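Clornell Residents' Association
Minutes of the meeting of 3 Mar 2019

The meeting was opened at the usual hour in the reading room. The minutes of the last meeting were read and approved with one correction (the word "drain" in place of "train").

1. Bus stop on Codedwood Road
The letter to the bus company has been sent. The answer is that the stop will stay closed until April. Members find this too long and ask for a second letter.

2. Money
We have 2798 in the account. The cleaning of the stairs did cost 189. The yearly fee remains unchanged.

3. Trees
The firm Flurnen has made an offer for cutting the branches near the lamps, up to 108 for each tree. It was decided to ask also Ó Briain for a price before we sign anything.

4. Corner shop
The members are thankful that the shop keeps small household things and medicines, because the next pharmacy is far for the older residents. The shop is asked if it can open earlier in the morning.

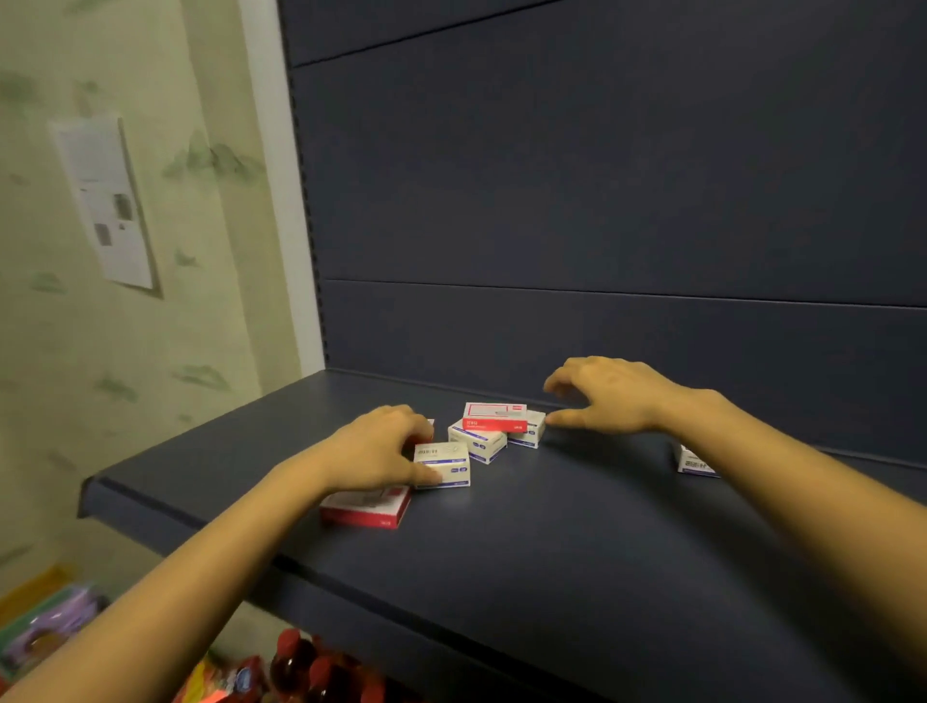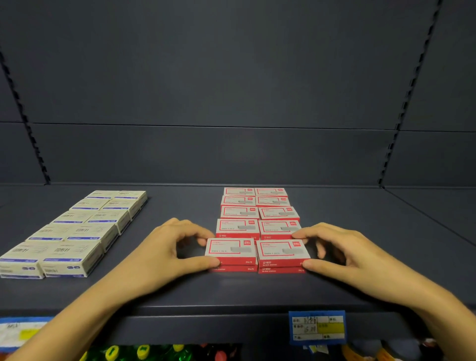
Boxes on the shop shelves.

5. Noise in the courtyard
Two complaints were received. A friendly notice will be put at both doors. It was voted on, with 6 in favor and one against.

6. Other matters
The key of the bicycle room is still missing. Who has it, please put it in the association's mailbox.

The next meeting will be in April. The date will be written on the board.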